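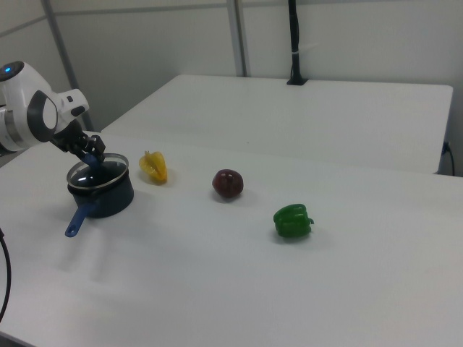 A small saucepan with a blue handle and a star fruit on a white table.

Bronimstead's vacation cottages will have to list their kitchens truthfully starting in February, under a town rule passed after a season of complaints about the phrase "fully equipped."

The rule covers all 40 licensed short-stay rentals in the town. Owners must post an inventory with the listing, down to the can opener, and update it when something walks off with a guest. A false entry carries a fine of $300, or slightly less than a night at the lake in July.

Kiran Bhatia, the town's lodging clerk, spent part of the fall reading guest reviews. One cottage advertised "everything for the home chef" and supplied a corkscrew. Another promised a dining set for six, which was accurate as far as the chairs went.

"People drive three hours with a cooler full of groceries," Bhatia said. "They would like to know if there's a knife."

Owners are split. Edeltraud Dreßler, who rents out two cabins on Fuchs Lane, said she has kept a handwritten list taped inside the cupboard for 15 years and will now have to type it. Jawad Zaidi, whose agency Dotedwood manages several of the larger houses, called the rule heavy-handed and said guests rarely cook anyway -- a habit that may have something to do with the knives.

The rule says nothing about Wi-Fi, lake views or the word "cozy." Bhatia said her office has received comments on all three.

Inventory forms are available at the town hall front desk until 4 p.m.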